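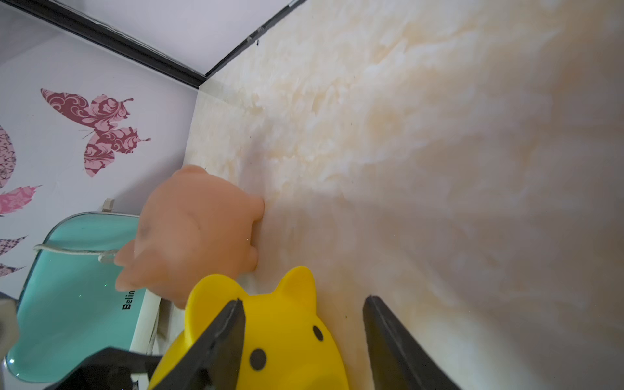
Reading time: 1 minute

Software Review: Jilline 6

Jilline is a job scheduling package for research computing clusters, distributed by Zudoveo. Version 6 was evaluated by the Bullside computing group on a shared cluster of 73 nodes used mainly for molecular modeling.

Installation was completed in one working day. The configuration files are plain text and well commented, although the section on user quotas still refers to options removed from the previous version.

The test workload consisted of 1591 protein folding jobs, submitted in batches of 200. All batches were accepted, and queue priorities were applied as documented. Restarting interrupted jobs required manual editing of the job script, and the error messages offered little guidance.
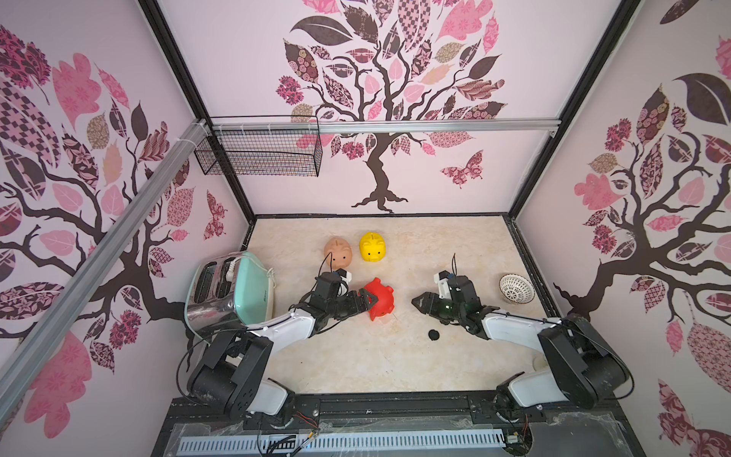
Wire basket and aluminum rails, with tree-patterned wallpaper

The package is recommended for medium-sized groups with a dedicated administrator. Smaller laboratories may find the licensing terms restrictive.

Reviewed by Radomír Paulík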